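Avuritz Folding Clothes Drying Rack, Black Metal
Sold by Ollalent Home, laundry and drying

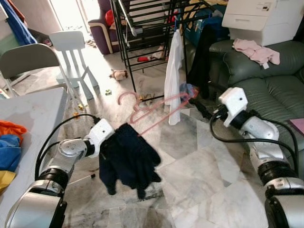 How much laundry will the rack hold at one time?
One full load from a normal home washer, if you mix small things with large ones. A load of only jeans and sweatshirts takes more room, and you may want to put the last few pieces on hangers over a door.

About the rack

The Avuritz is a standing rack for indoor drying. It has a black powder-coated steel body, horizontal rails in rows, and thin legs that fold flat against the rails. It weighs little enough to carry with one hand when it is empty. Most people who buy it keep it in a living room or spare room and put it away between loads, so we kept the feet narrow. It fits between a sofa and a wall if you leave enough space for air to move.

There is no assembly. Take it out of the carton, pull the legs apart until both side catches click, and set it down. The catches are the part to check if the rack ever feels loose. If one has not clicked, the rack will still stand, but it will lean when you load one side.

Hanging clothes on it

Shirts, underwear and kitchen towels go straight over the rails. Smooth them flat with your hand first. Long pieces such as scarves, table runners and pants should go on the outer rails, where they can hang down without touching anything below.

Plastic hangers can be used on the top rails. The rails are thin, so an ordinary hanger hook fits over them with a little play. Face all the hooks the same way. When they face different ways the shoulders overlap, and the hangers catch on each other when you take something off. Remove the garment and the hanger together, put the hanger down somewhere, and then fold. Pulling a sweater off a hanger while it is still on the rack is how most necklines get stretched.

Dark clothes should be kept apart from white ones until they are dry. The coating on the rack does not stain fabric, but new navy and black cotton can pass color to a pale cloth that is touching it.

Heavy knits should be laid across two rails. If you hang them from one, the water runs to the hem and pulls it out of shape.

Floors and placement

The feet have rubber caps and can be used on tile, vinyl and sealed wood. On tile, check that no foot is sitting in a grout line. Leave a hand's width between the clothes and any furniture. This matters most with leather, which can mark if a wet sleeve rests on it overnight. Keep paper, folders and office equipment off to the side as well.

A spot near a window is good for drying, but strong direct sun will fade dark fabric over a season. Turn dark garments inside out or move the rack back from the glass. In February, with the heating on and the windows shut, jeans can take until the next evening. A small fan on its low setting, pointed at the middle rails, shortens that a good deal.

Cleaning and care

Wipe the rails with a damp cloth every month or so. Do not use bleach or steel wool. If the coating chips, dry the spot and cover it with a dab of black metal paint before you use the rack again, or you may get a rust mark on a light shirt. The hinges do not need oil.

Load limit

The rated load is around 40 pounds, spread evenly over the rails. Put weight on both sides as you go. Do not hang a wet comforter on one side only, and do not let children climb on the legs.

What is in the carton

Drying rack, ready to open
4 rubber foot caps, fitted
2 spare side catches
Printed care sheet

Hangers are not included. The Tristine hanger set is sold separately and comes in white, gray and pink.

Testing

Jae-hoon Ryu ran the hinge test on the current version. The rack was opened and closed 1000 times, and the side catches were then checked under full load. An earlier version used a softer plastic in the catches and did not do as well, so that part was changed. If you own the older one, with gray catches, write to us and we will mail you a pair of the new black ones. They push in from the outside and need no tools.

Customer comments

"I dry everything on it, including work pants. The outer rails are the ones I use most. I would like the legs a bit wider for towels, but then it would not fit where I keep it." Liv Halvorsen

"Second one we have bought. The first went to my daughter. It folds flat enough to slide behind the armchair." Marion Pringle

"Good rack, but the catches are stiff for the first week. Press them with your thumb and they loosen." Dong-hyun Bang

Shipping and returns

The rack ships folded in a single flat carton. Orders placed before 2 p.m. leave the warehouse the same working day. We have 192 in stock in black. The white version, made for us by Shin, is out of stock and we do not have a date for it yet.

Unused racks can be returned in the original carton. If a rack arrives bent, keep the carton and send us a photo of the damaged part and the shipping label. We will send a new one and arrange pickup of the first.

Spare parts

Foot caps, side catches and hinge pins are kept in stock and can be ordered one at a time. Ga-eun Bang handles parts orders. Please include the color of your side catches with the order, as the older hinge pin is slightly shorter than the current one.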